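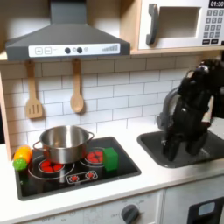
水槽最容易出事:玩具厨房里练机械臂,几条用教训换来的窍门

先说结论,免得你看到最后才骂人:别信“碰到东西会自动停”这句话。我们这台控制器是Moltix的,说明书里把碰撞保护写得很漂亮,我照着设了,水槽底照样顶了一回,手指根部的一颗固定螺丝顶松了,底板也磨出一道印子。没有人受伤,损失也不大,可是要是槽里当时有谁的手,我就不会用这种口气写了。

出事的经过很短。让手爪下到水槽里,合拢,再抬起来,动作简单得不值一提,前面跑得也都顺,跑到第73次,它到了槽底没有停,继续往下压,电机开始发出那种闷闷的嗡声。保护没有触发。屏幕上一切正常,一个报警都没有。最后是Cheng-en Wan伸手拍了急停。

后来我和Aqeel Malik为原因争了一个晚上。他认为是零点慢慢漂了,我认为是整个玩具厨房被一点一点推歪了,台面和底座的相对位置早就不是标定时的样子。两个人都拿不出像样的证据。我现在偏向两样都有一点,所以下面的办法两样都防。如果你知道更确切的答案,欢迎写信来,别只写“重装固件试试”,我们试过了。

一、先固定厨房,再谈精度

玩具厨房很轻,手爪每碰一次台面,它就挪一点点。你看着没动,量一量就知道了。很多教程教你在桌面上贴双面胶,我不推荐,胶会蠕变,天一热更不可靠。用夹子夹住底板,或者从背后拧两个角码到工作台上,丑一点没关系。

固定完以后,在底板四角的桌面上用铅笔描边。每次开工前低头看一眼线,对不上就重新标定,不要心存侥幸。贴胶带做记号也行,只是胶带边会翘,翘了以后你根本说不清哪条边才算数。

二、水槽底要单独量,不能拿台面减一个数

我当初偷懒,量了台面的高度,再减去商品页上写的槽深,就当作槽底。这个数差得离谱。便宜的塑料件,盆底多少会有点鼓,四个角和中间也未必一样高。

正确的量法很笨:断电,用手把手爪轻轻放到槽底,读一次数,换个角再读,中间也读一次。取最高的那个当槽底,再往上留出余量。余量留多少别问我,要看你手指的材料和你抓什么。我只能说,我们现在留得比原先多得多,抓取成功率倒也没有难看多少。

顺便提醒,读数的时候手指要处在张开和合拢两种姿势下各量一遍。多指手爪合拢时,指尖往往会往下走,张着刚好不碰,一合就顶上去了。我怀疑不少人的“偶发故障”都是这么来的。

三、水龙头是个陷阱

高弯头的龙头立在水槽后面,手臂从上面斜着下来,正好挡在它前头。下去的时候没事,抬起来往回收,关节外侧就容易蹭到弯头。仿真里往往没有龙头,或者只有一根细圆柱,跑一万遍也不会提醒你。

能拆就先拆下来练,练熟了再装回去。不能拆的,把抬升这一段改成先直上,过了弯头最高处再转。慢是慢一点。有人嫌这样路径不“优雅”,那就请他来赔龙头。

镜头要是正对着台面,手臂还会把龙头遮掉一部分,靠画面判断间隙不靠谱。侧面蹲下来看一遍,比盯着屏幕强。

四、保护功能要自己测,别看指示灯

说明书说有,不等于你这台有;上个月有,也不等于今天有。我们现在每次开工前测一遍:让手臂以最慢的速度往一块厚海绵上压,看它停不停。海绵要够厚,厚到它不停也压不坏什么。测试时手放在急停上,不要放在海绵旁边扶着。

测的时候,姿势要和实际干活的姿势接近。手臂收着的时候很灵敏,伸长了往下探就迟钝,我们那次就是这样。拿收着的姿势测一遍,打个勾,心里踏实了,等于没测。

另外一件让我很不舒服的事:改过夹爪配重或者换过手指以后,阈值应该跟着重新设,可是软件不会催你。我们换手指是在一月,阈值一直没人碰。你要我相信这和后来的事毫无关系,我做不到。

五、急停放在哪里

放在操作的人不用跨过手臂就能拍到的地方。听着像废话,可是我看过好几张工作台,急停都摆在手臂后面,理由是线不够长。线不够长就去买长线。

键盘上的空格键不算急停。平板上的红按钮也不算。电脑卡住的时候它们跟着一起卡住,偏偏你最需要它们就是在那个时候。

拍完急停,也别马上伸手。有些手臂断电以后会往下垂,手爪正好在水槽里,手指夹在爪子和盆壁之间的滋味不会好受。先从外侧托住上臂,再处理爪子。孩子在场就不要开机,玩具厨房对他们的吸引力太大了,锅也好,绿方块也好,看见了就要拿。

六、台面上少摆东西

练水槽的时候,灶台上的不锈钢锅最好挪开。锅有两个环形把手,手臂转过来时钩住一个,整只锅就会被拖走。锅内壁反光也很亮,如果你的识别靠颜色,这一道亮带足够让它犯糊涂。我们有一阵把反光认成了目标,还以为是程序写错了,查了很久。

要保留锅做干扰物也可以,那就把它放在固定的位置,把把手的方向也定下来。玩具蔬菜不要搁在灶台边沿,半个身子悬着的那种摆法,一震就滚。滚到手臂底座下面,你还得停机去掏。

挂在油烟机下面的木铲和木勺,我建议摘掉。动作范围够不着是一回事,路径规划抽风是另一回事。练到要用它们那一步再挂回去。

七、出事以后先别复位

我当时犯的最大错误,是手快按了复位。一复位,关节位置和电流记录都被覆盖,Aqeel想查也没得查,我们那一晚的争论有一半是我造成的。

先拍照,拍爪子停在哪里,拍底板和铅笔线对不对得上。再把日志导出来,存到别的盘上。然后才断电、托臂、抬出来。检查顺序是手指根部的螺丝,接着看指节有没有白痕,最后看线有没有被扯。白痕说明塑料受过力,就算没裂也换掉,别用胶水糊弄。

换上的螺丝点一点低强度螺纹胶。高强度的就算了,下次拆的时候你会把螺丝头拧花。等胶固化再开机,瓶子上写多久就等多久。

八、复工要慢慢来

修好以后,先空跑,手爪离槽底高高的,跑九遍,没有异响再降一档。降到工作高度以后,每次连续跑不超过90秒,停下来摸一下电机外壳。烫手就停。我知道这个数字没有什么理论依据,是我们自己定的,觉得太保守的人可以去问问卖家敢不敢给你写一个书面数字。我问过,收到的回复是一份宣传册。

速度也别急着调回去。慢速时顶到底,你还来得及反应;全速时,从听见声音到拍下去,该坏的已经坏了。

读者来信里常问的几件事

往槽底垫一块硅胶垫行不行?行,我们也垫了,能保护手指。可是垫子会滑,也会把槽底抬高,垫完必须重新量。垫子还有一个坏处,它把撞击声闷掉了,原先靠耳朵能听出来的毛病,现在听不大出来。

加一个力传感器是不是就一劳永逸?Wing-yan Fu那边装了,她的评价是“多了一个会坏的零件”。我没有她那么悲观,但也不会因为装了它就把急停挪远。传感器的线从腕部绕过去,转多了照样会断,断了以后读数可能停在最后那个值上,看起来非常平静。程序里要检查读数是不是一直没变。

能不能往水槽里放真水?不要。玩具水槽不一定密封,手臂的关节多半也不防水,卖家页面上那几滴水珠是修图修上去的,我敢这么猜。想练捞东西,用干的小球或者方块,效果差不多。

人走开一会儿,让它自己跑,可不可以?我们那次要是没有人在旁边,电机会压到什么程度我不知道,也不想知道。去倒杯水就按暂停,回来看一眼铅笔线再继续。

补一句:底板上那道磨痕我没有修,拿记号笔在旁边写了槽底的读数,换班的人开机前要对一遍。上次对出来差了一点,夹子松了。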